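Robot takes over the table work at Erkorport

The testing hall at Plenby in Erkorport has a new worker on the day shift. Since March, a robot arm handles the small items on the toy kitchen counters, a job that people did by hand for 9 years.

The 30 employees of the hall keep their jobs, the company says, but the work is different now. They prepare the counters, watch the arm and write down its mistakes — and there are still mistakes. In the first month they wrote 1,351 notes. "My wrists are better, but my eyes are tired," said one operator from the morning team. The staff asked for longer breaks from the screen, and they will get them from June.

The arm at one of the toy kitchen counters in Erkorport:

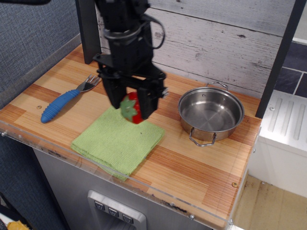
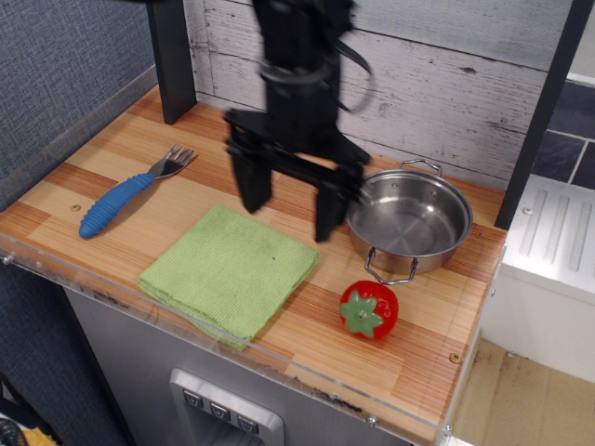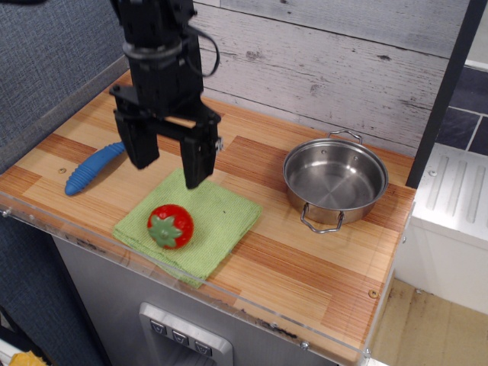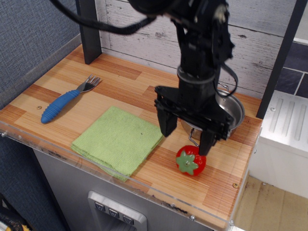 What comes next

Plenby wants to put a second arm in the hall before December. Training for the evening team starts in September.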